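Ticket: Steam iron station cuts out and trips the breaker
Product: Wamia Panda steam station
Status: Closed
Opened by: customer, Tzanetos Alterations

Original report

The steam station runs fine for the first few minutes and then the light on the base goes off. Sometimes it comes back if I switch it off and wait. Twice this week it took the breaker with it, and the sewing machines on the same wall went down too. We press shirts and blouses most of the day, so I need to know if this can be fixed or if I should order another one. It is out of warranty. I have already descaled it with the powder that came in the box. No change.

Reply from support

Thanks for the details. Please answer these when you can:

What else is on the same circuit?
Is the station plugged into the wall or into a power strip?
Does it cut out with the steam off, using the iron dry?
Is there any water on the floor or under the base when it stops?

Please do not open the base. If you smell burning or see browning on the plug, stop using it.

Customer update

Plugged into a power strip, a white Sondik one with six outlets. On the strip: the station, a desk lamp and the radio. The two sewing machines are on the next wall outlet, same breaker. No water on the floor. I ran it dry on cotton for half an hour and it did not cut out. With steam on it went off after nine minutes. I held the trigger down most of that time because I had a stack of long sleeves to get through.
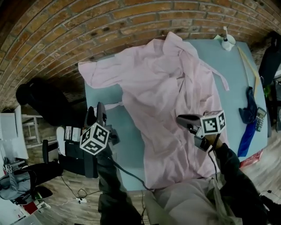
I also checked the plug. One prong is a little darker than the other. It does not smell.

Reply from support

The dark prong matters. A heater load like this should go straight into a wall outlet. A loose contact in a strip gets hot, and the resistance goes up every time it does. Please retire that strip and do not use it for the lamp either.

Next test:
1. Let the station cool for 60 minutes.
2. Plug it directly into a wall outlet on a different breaker.
3. Fill the tank to the line with plain tap water.
4. Set steam to medium and work in short bursts.
5. Write down the time if it cuts out.

Customer update

Moved it to the outlet by the back door, which has its own breaker. Ran it for 65 minutes on medium. No breaker trip. The light went off once, near the end, and came back by itself. The hose feels stiff where it goes into the base, and if I bend it to the left there the light flickers.

Reply from support

That points to the cord inside the steam hose, where it enters the base. The breaker trips fit a worn wire touching where it should not. Please unplug the station now and leave it unplugged until the hose is replaced. The hose and cord come as one part, and a service shop has to fit it.

Customer update

Shop replaced the hose assembly and a seal. They showed me the old cord and the insulation was split in two places. Total was 91 with labor. A new station is 225, so I am fine with that. It has been back in use since the start of October, on the back door outlet, steam on high, no cutouts. You can close this.

Closing note

Cause: damaged cord in steam hose at base entry. Power strip contact also worn.
Fix: hose assembly replaced by service shop, station moved to its own wall outlet, strip discarded.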